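Wednesday, September 15, 2021

Notebook, dye bench. Second week of the onion skin trials, and I finally have enough skins! Marichka Sirko brought me a whole grocery bag from the Torneline kitchen, mostly yellow with a few reds mixed in, and I spent a very pleasant half hour sorting them while the kettle came up.

Blue tape on a brown surface, all four.
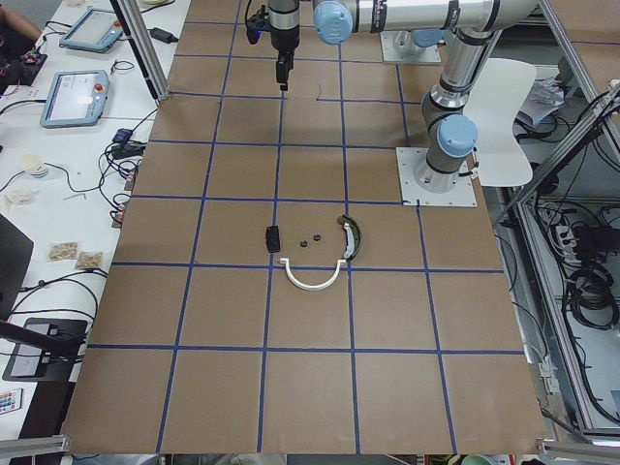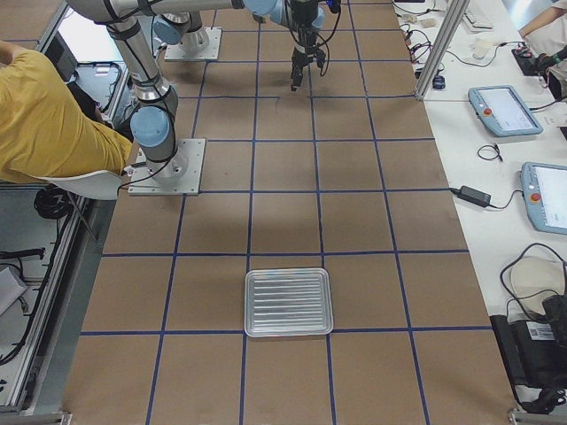
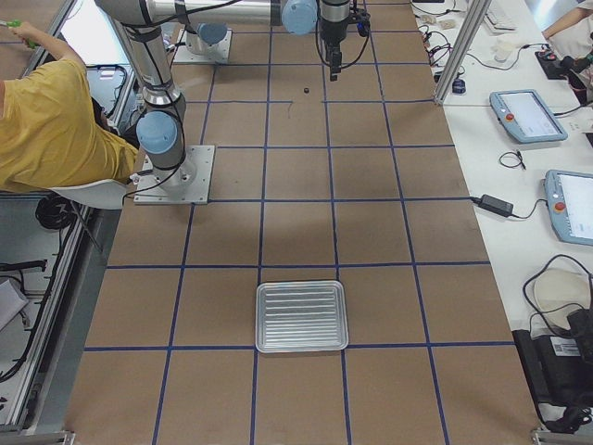
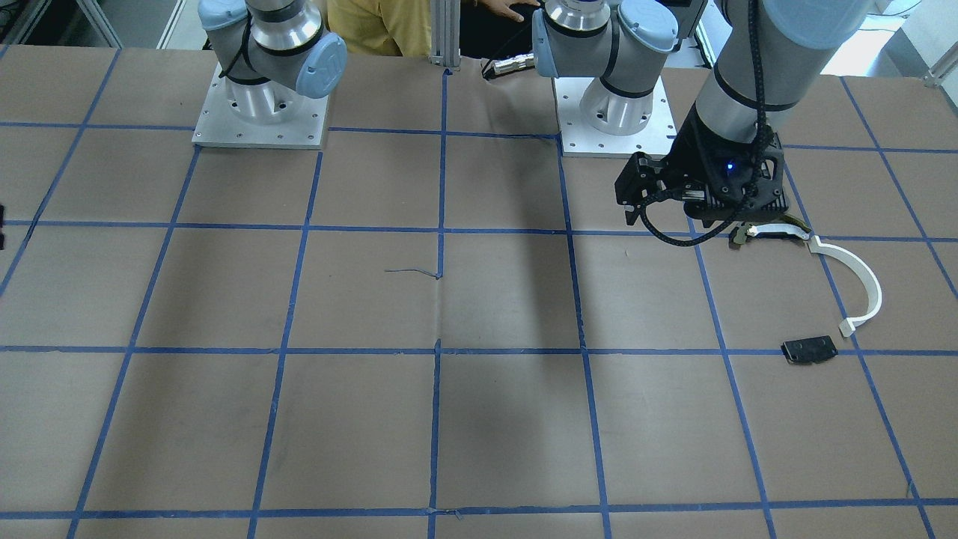 Ileana Anghel thinks I am rushing the mordant, and that the wool ought to sit in the alum overnight and cool down in its own pot before it goes anywhere near the dye. She has said so before, very kindly, and I keep forgetting to plan for it.

So, the plan, written down where I can find it again. Five skeins of the Grollwood wool, all from the same batch, washed and left to soak. Four go in the alum tonight and one stays plain, so I can see what the skins do without any help. I used 35 grams of dry skins per skein last time and got a good strong gold, a bit toward orange, and I'd like to stay with that until I understand it better.

The iron dip is still a puzzle. Two minutes gave a soft olive that I loved, but the sample I left in longer came out muddy and felt harsh in the hand - I might have stirred it too much, too. Must ask Nanna how she rinses hers.

Also: the big strainer is back from Brøndum, the lid for the tall pot is not. Label the light-test cards before they go up in the window, with the date on the back this time. Mine from last week only say "gold" and "gold again."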